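3.2 Storage of dark garments between wears

Households in the Predon sample were asked where a garment went after it had been worn once and was not yet thought to need washing. Of the 1,271 garments entered in the clothing diaries, those in black or navy were the most likely to be worn again before washing. Marks show less on dark cloth, and several respondents said they judged these items by smell alone. Pale shirts and blouses usually went straight to the wash, whatever their condition.

The bed was the most common resting place during the day. Garments were laid across it in the morning, moved to a chair at night and often put back on the bed the next day. Respondents did not describe this as storage. In the interviews carried out in June by Chutima Tanasarn, most called it "leaving things out", and they gave the same name to clothes that had been left out for 3 days or more.

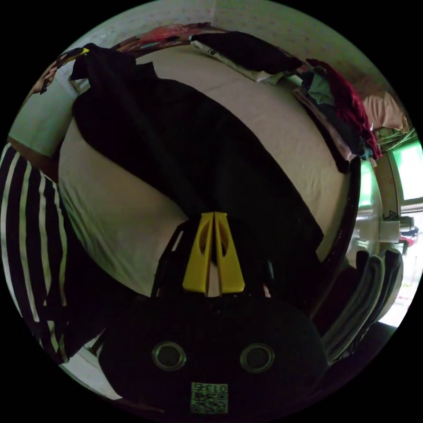

Wardrobe space had less effect than we expected. In the Khamphan flats, where each bedroom has a fitted wardrobe, 20 households reported leaving worn clothes out at least once a week. The older houses in Onik have far less hanging space, yet the answers there were much the same. What did differ was the use of hangers. Onik households kept a few spare ones within reach of the bed and hung worn items on door handles or hooks, apart from clean clothes. Khamphan households tended to keep all their hangers inside the wardrobe – and were unwilling to put worn clothes back on them. 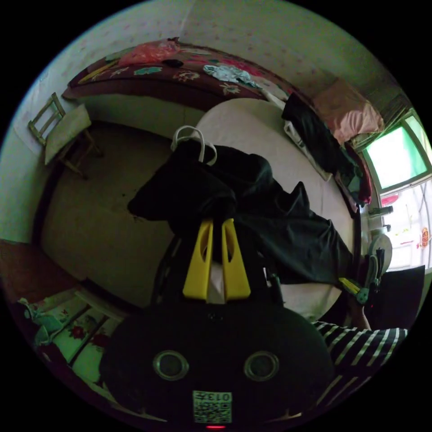 Figure 4. Black garment with a white plastic hanger, held up at a bed.

This reluctance to mix worn and clean clothing has been noted in our earlier work on laundry routines (Section 2.1). It bears on washing frequency, as clothes with no agreed place between wears were more often washed simply to clear the room. Diary entries for such washes gave reasons such as "tidying" or "visitors coming". We return to these entries in Section 4.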